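Buying the boring parts first: how Cevness spends its equipment money

Gülizar Gökçe has the spreadsheet open before I get my coat off. Second coffee, phone face down, eleven tabs. She plans equipment for Cevness, the small outfit working on household handling, meaning cloth mostly, laundry, the stuff people leave on chairs. I asked for an hour. Got a bit less.

First question was the obvious one. What does a company like this buy first?

"Shelves," she says. "Write that down. Shelves, chargers, spare fingers, bins with lids. Then the grippers. People come in wanting to talk about arms, arms, arms. We didn't price an arm until we had somewhere to put the cables."

Her budget lines run to 254. She scrolls through them fast, too fast for me to copy much. Some are tiny. Cleaning wipes. Label tape. One is a courier account she has been trying to close since October and can't, something to do with a deposit.

The big line is hand-held grippers. Cevness puts these in people's hands and has them do ordinary jobs at home, and the recordings go to the team that trains the machines. An arm in a lab costs more and sits in one place. A hand-held goes wherever the person goes.

"The math was not hard," Gökçe says. "One arm, installed, with the cell and the guarding and the person who has to stand by it, or a shelf full of these. For what we needed in year one it was the shelf. Year two I'm less sure. Ask me again."

How many to start with? Ten, in the first order. She wanted fewer. The supplier, Brusside, had a price break and she took it, and she has gone back and forth on whether that was smart.

"We got the discount and then we changed the finger shape. So now I own a box of old fingers. It's a nice box."

She got two other quotes at the time. One from Lindon was lower on paper but left out the chargers, the mounts and the shipping cases, and by the time she'd added them back it was the most expensive of the three. She keeps that quote printed out. Shows it to new hires.

"Read what's not on the page. That's the whole training."

We get onto pairs. Most jobs with cloth want two hands, so most people want two grippers, and that doubles a lot of lines nobody thought to double. Batteries. Storage cards. Straps. The first plan had units, she says, and it should of had pairs. When one of a pair goes out for repair the other one is as good as gone too.

"I had singles sitting in a drawer. Perfectly fine singles! Couldn't send them anywhere."

So now the spares are bought as pairs and numbered, every one, white label with the number and a QR code. Scan it and you get the purchase date, the repairs, who signed it out last. She spent more on the tracking than her boss liked. It was the only real fight of the year, by her account, and she won it when a unit went missing for 3 weeks and came back in a bag with somebody's gym shoes.

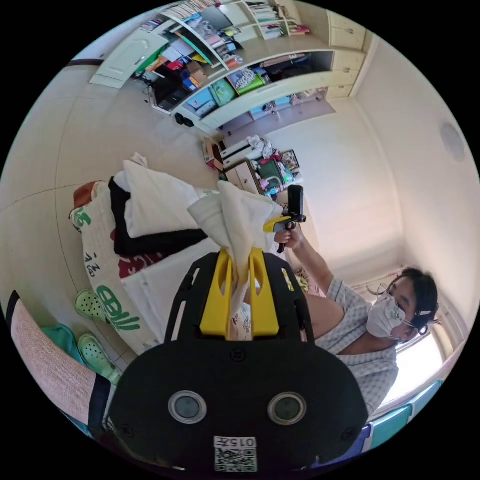 Gülizar Gökçe

Homes are where the plan gets tested, she says. A bench is a bench. A room has a bookcase packed full, clothes heaped on a table, shoes on the floor, a chair in the way, and the person has to work in there with one of these things in their grip. You find out what you should have bought.

"Daylight, for one. I never budgeted for light. Some rooms have a big bright window on one side and nothing much on the other. The team came to me asking for lamps and I said what lamps, there is no lamp line. There's a lamp line now."

Color came up too, which I didn't expect. Yellow fingers. She likes them. They show up well against white cloth, and white cloth is a good share of what gets picked up. The black ones cost the same. She had assumed the yellow was a sales thing and argued for black so the spares would match the old stock, then the team sent her a few clips and she dropped it.

And wear. Cloth is soft, so she figured the fingers would last. They don't last the way she figured. It's the squeezing, bunch and let go, bunch and let go, all day. The pads go smooth. Brusside's sheet gave a number for how many closes to expect and she won't tell me what it was, only that she halved it for planning and should have halved it again.

I ask what a normal month looks like and she laughs, then answers properly. Start of month, a count. Everything out, everything in, everything broken. Middle of month, orders. End of month is arguing. She keeps a reserve that nobody is supposed to know about, and then tells me the name of the tab it's in, and then asks me not to print it. Fine.

Repairs go to Pacheco, a workshop two streets over. She tried sending them back to the maker and the turnaround killed her. Pacheco does a finger swap while you wait, if you don't mind waiting standing up. Lens rings take longer. A cracked housing she just writes off.

"At some point you're paying a man to be sad over a piece of plastic. Buy another one."

What about the arms, though? The actual robots. There are three on next year's plan, and she's not hiding from them. She has the floor space marked off. She has a number for the electrician. What she doesn't have is an agreed start date, and she refuses to order before she gets it.

"A machine in a crate costs you money. Warranty is running. You're paying for the space. And somebody will come by every day and ask when are we opening it. I did that once at another job. Eight months in the crate. Never again."

Her rule for next year is that nothing over a certain size gets ordered until the person who'll use it has written down where it plugs in. One line is enough. She's had two requests die at that step already. One guy went off to look for an outlet and, she says, hasn't mentioned it since.

Leasing? She looked. For grippers no, they wear out too fast and the lease terms read like they were written for copiers. For arms maybe. She has a lease offer and a purchase offer side by side and they cross somewhere in the third year, and the whole question is if Cevness will still want the same arm by then. She thinks not. Her boss thinks yes. They've agreed to stop discussing it at lunch.

We talk a little about the people doing the recording, as that's a budget line as well and a bigger one than the hardware. Pay, travel, masks and gloves for whoever wants them, replacement straps. Training time. She puts in a paid half day for each new person and gets asked every quarter to cut it.

"No. You cut it and they drop the gripper. I have the repair bills next to the training hours, same chart. Want to see?"

I see. It's a convincing chart. It's also got the axis labeled wrong, which she notices while I'm looking, swears, fixes.

Advice for anybody setting up the same kind of thing, I ask, coat half on by now. She gives it in a rush and I only got some of it down. Buy the pairs. Get the shipping in writing. Ask for one unit on loan before you order ten, and send it to the messiest home you've got and not the engineer's desk. Keep the receipts for the small stuff, the small stuff is what went over. Storage, storage, storage, and she means both kinds, the cards and the cupboards.

Anything she'd take back? She thinks about it, for the first time all morning there's a gap.

"The cases. I bought hard cases. Beautiful, foam cut to shape, latches. Then the fingers changed and the foam didn't fit anymore. People carry them in tote bags. I should have bought tote bags."

Does she have a line for tote bags? She does. Added last month, under consumables. Her phone goes, it's Brusside, about the invoice for the second batch of fingers, they've billed the chargers twice. She's already got the first quote up on the other screen as she waves me out.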